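The decluttering industry would like a word with your kitchen drawer

Lultarum opened its Mellor showroom in February, and by the first weekend there was a queue down the ramp for boxes. Clear boxes, felt boxes, boxes with bamboo lids, a box that holds smaller boxes. I stood in it for the better part of half an hour behind a couple arguing quietly about whether their pasta should live upright.

I should say at the start that I went in wanting to dislike the place, and that I came out $200 lighter. Draw your own conclusions about my character. But I have been writing about household spending long enough to get suspicious when a whole trade tells me that the cure for owning too much is to buy something.

The pitch is familiar by now. Your home is cluttered, the clutter is making you tired, and a trained organiser can sort it out in a day or two. Lultarum charges $400 for what it calls a Reset, covering one room and up to 8 hours of somebody's time. Containers are extra. Containers, I came to understand, are always extra.

The company's brochure says its customers get back "up to an hour a day" once the house is in order. I asked where the hour came from. A very pleasant person in the head office sent me a summary of a survey of 3,354 customers, all of whom had already paid for a Reset and were asked, by email, how they felt a fortnight later. Most felt good. I feel good a fortnight after a haircut. It tells you something about haircuts, I suppose, but I wouldn't build a theory of time on it.

The survey didn't ask what the rooms looked like in six months. It didn't ask whether anyone could find the scissors. When I raised this I was told a follow-up was being considered.

Elspeth Sutherland has been on the other side of this. She worked as a freelance organiser for nine years, first on her own and later on contract to Raseo, which was one of the bigger names before it was folded into another business. She now does bookkeeping and says she has never slept better.

"The sorting works," she told me over a long lunch. "I'd never say it doesn't. You take everything out, you look at it, you put less back. People cry sometimes. It's a real thing. But that part costs nothing, and you can't run a company on it. So you sell the tubs."

She reckons that in her last two years the tubs brought in more than the labour did. Staff were given a target per room. A pantry was expected to sell more than a linen cupboard, and a child's bedroom was best of all, because parents will spend on anything that promises a floor they can walk across in the dark.

Then there were the callbacks. Many of her clients booked again within the year, often for the same room. Raseo counted those as loyal customers. Sutherland had another word for them, and asked me to leave it out.

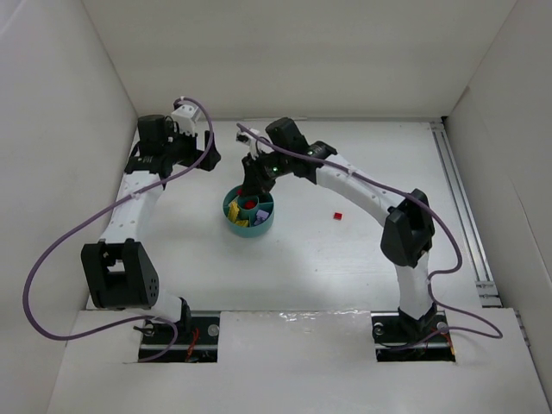

Small colored objects gathered in a teal round container.

The case for containers is that a thing with a home goes back to it. There is some sense in that. I have a hook for my keys and I mostly use it. But the hook came after the habit. I was already dropping the keys in that spot, and all the hook did was raise them off the bench. What the showrooms sell is the hook without the habit, forty of them at a time, on the theory that the habit will turn up later of its own accord.

Sutherland's test is a blunt one. Before buying anything, put the stuff in a mixing bowl or a shoebox and leave it for a month. If you are still using the shoebox, you might want a nicer one. If it has filled up with takeaway menus and dead batteries, you have learnt that for free. She used to suggest this to clients on the quiet, until a supervisor heard about it.

I tried it at home with the drawer beside the stove, which has defeated three sets of dividers. The shoebox lasted until Thursday. Then I needed the shoebox.

Mendura, which sells its organisers through an app, takes a different line. Instead of a person in your hallway you get a checklist, a monthly fee and a series of cheerful reminders. I signed up for the trial. By the second week it had told me to photograph my spice rack, rate my mood and consider a turntable. I already own a turntable. The back half of it is where the cumin goes to expire.

What bothers me more than the price is the tone of moral repair. The brochures talk about mess the way my grandmother talked about drink. A tidy bench is a calm mind, a full cupboard is a failure to let go. Yet plenty of people I admire live in glorious heaps, and one of the most miserable houses I ever rented a room in had labels on the labels. I have looked for good evidence that the bench causes the mood – and not that people in a decent mood are more inclined to wipe the bench – and I'm still looking.

There is also the matter of space, which the industry would prefer to treat as a fixed fact of life. A family of five in a two-bedroom unit doesn't have a clutter problem that felt will solve. They have a rent problem. Sutherland said those were the jobs she found hardest, standing in somebody's only hallway with a catalogue, knowing that the stroller had to go somewhere and that there was no somewhere.

None of this makes the Reset a swindle. If you are moving house, or clearing a parent's place, or simply can't face the garage alone, a steady person who will hold up each object and ask "this one?" may be worth every cent. I'd pay for that. I'd ask for the labour on its own, in writing, and I'd be out when the container quote arrived.

As for my $200, it went on four lidded tubs and a rack for the lids. The rack doesn't fit in the cupboard. It is on top of the fridge, with the lids beside it, and Lultarum has emailed to ask how I feel.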